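Last updated: Mon 12 November

I coach the robotics club at Bridholm, and every October I have the same argument with at least one parent. This year it was about simulation. Why, he wanted to know, are the kids sitting in front of screens when they joined a club to build robots? Fair question! I used to ask it myself, and quite loudly.

My answer now is that the simulator is where they get to be wrong a lot. Darius Lepik and Paweena Jitpraphai, the two students on our kitchen project, ran their pick-up task around 800 times this fall. On a real arm we'd have managed maybe 40 before somebody had to go home for dinner (or before I lost my nerve). They argue over each run, they change one thing, they go again. I think that's more like engineering than the afternoons we used to spend hunting for a lost screw.
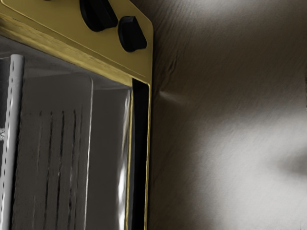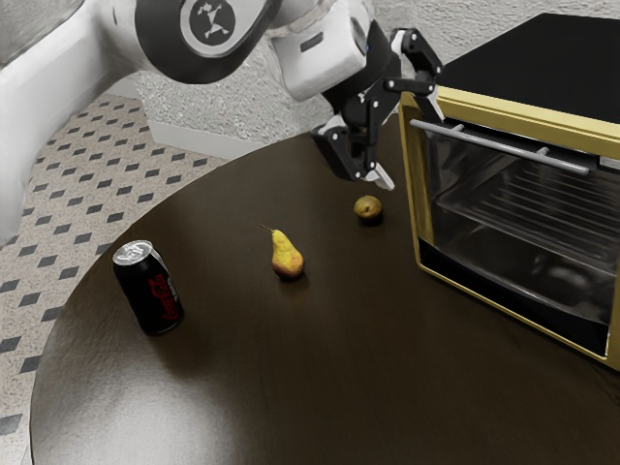 What I'd push back on is the idea that simulated work has to be neat and easy. Paweena fought me for a week when I told her to strip everything down to one cube on a bare table, and she was right, because nobody's kitchen looks like that. A speckled little fruit sitting right next to a toaster oven, with a pear and a soda can close by, gives you so much more to think about: where the fingers go, what the elbow does, what you might bump on the way. Darius still wants a bigger table. I've told him he can have one when he's finished his write-up, and I'm still waiting for that.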